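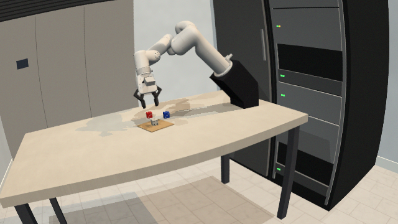

4. The vendor's simulated benchmark

The Sulell kit is sold by Asik as a way to train and test a manipulation policy before any hardware has been bought. For a license fee the customer receives a simulator, a set of ready-made tabletop tasks, a pretrained policy and a scoring script. Our question in this section is narrow: how much does a good score inside the kit tell a buyer? Figure 1 shows the task we used most, which the manual calls Dice-to-Board. A white arm works over a long table with three dice, a red one and a blue one on the bare tabletop and a light gray one already on a thin wooden board. At the moment rendered, the black fingers are open above the dice and hold nothing. The rest of the room is modeled with some care, down to the indicator lights on the equipment rack, and it is fair to ask what that care buys. None of it enters the score.

Figure 1. The Dice-to-Board task as rendered in Sulell. The gripper is open over the dice and the board.

4.1 What the score counts

The scoring script marks an episode as a success when every die has its center within the outline of the board at the final time step. It does not check whether a die was dropped from a height, pushed across the table or squeezed through another object. We read the script line by line after Nhàn Kim noticed that an episode she had judged a clear failure was logged as a success. In that episode the arm swept the blue die sideways and it came to rest on the board. A customer sorting parts into a tray might accept this. A customer handling glassware would not, and the product sheet speaks to both.

We asked Asik whether a stricter script was planned. The reply, dated 2020-11-17, said that users are free to write their own. That is true, but the headline number in the sales material comes from the script as shipped.

4.2 Procedure

We ran the pretrained policy for 700 episodes with the default settings, then repeated the same episodes with one change at a time. The changes were small: die size, board thickness, friction between finger and die, and the direction of the main light. All 4 are exposed in the settings file, so we did nothing a paying customer could not do. Kilian Bachmann re-scored every run by hand from the saved renders, using a rule that counted a success only if each die was lifted clear of the table before it was placed. Dice that began on the board were exempt.

4.3 Results

With default settings the shipped script agreed with the vendor's claims. Hand scoring gave a lower result in every condition, and the gap grew when friction was reduced. Under low friction the policy began to nudge dice instead of gripping them – a habit the script rewards. Changing the light mattered more than we expected. Shadows on the tabletop seem to be part of what the policy has learned to read, though we cannot separate this from a general weakness to changes in brightness.

The Giáp simulator, which we used as a comparison, gave fewer disagreements between script and hand scoring. Its contact model is slower, and a full run took roughly 4 times as long on the same machine. Cevby, the third product in our survey, has no comparable task and was left out here.

4.4 Limits of this test

We did not run the policy on a physical arm, so we make no claim about transfer. Asik does make one, and supports it with a short video and no failure counts. Until those counts are published we would treat the kit as a useful place to debug code – and a poor basis for a purchase order. Our re-scored logs are available on request.

Home | Articles | Authors | Archive | Search

3446 views | 4 comments

Contact the editors | Back to top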